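Why do shops put lollies on little stairs?

Next time your at the counter of a milk bar or the school canteen, have a look at how the snacks are sitting. Lots of them are on steps. See-through ones! It's called a riser, because it makes things rise up. Easy.

So why bother?

Try it at home. Put three books flat on the table, one behind the other, and crouch down so your eyes are level with the table. Mostly you see the first one. Now pop a shoebox under the back one and something thinner under the middle one. Look again -- three books! Same books, same table.

That's all a riser does. Back things go up high, front things stay down low, everybody gets seen.

Why clear plastic? The plastic is called acrylic. Light goes through it, so your eyes skip the stand and go to the stuff on it. Only the edges give it away, they catch the light and look like thin white lines. Acrylic scratches easily though. Soft cloth only, no scrubby sponges.

What goes where?
Flat things like chocolate bars can go up the top, lying down, and you can still spot them. Small boxes can stand in the middle. A big box is good on the bottom step, where it won't hide anybody. But shops don't all do it the same way and there isnt a rule.

Colours help too. A red box next to a dark green one -- you notice both. Two the same colour can blur into one big lump from across the room.

Have a go. Make your own steps from cereal boxes (ask first if there's still cereal in them). Tape them together, tallest at the back. Then set up your shop: toy cars, rocks, pencils, whatever. Make price tags. My first one had a rock for 220 dollars and it did not sell.

Wobbly? Put something heavy inside the bottom box. A bag of rice works.

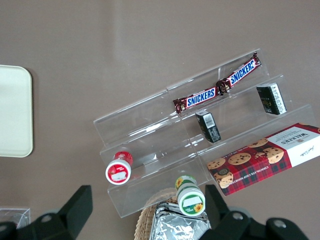
When your shop is ready, get someone to stand by the door and name everything they can see. If they miss one, move it up a step and ask them again.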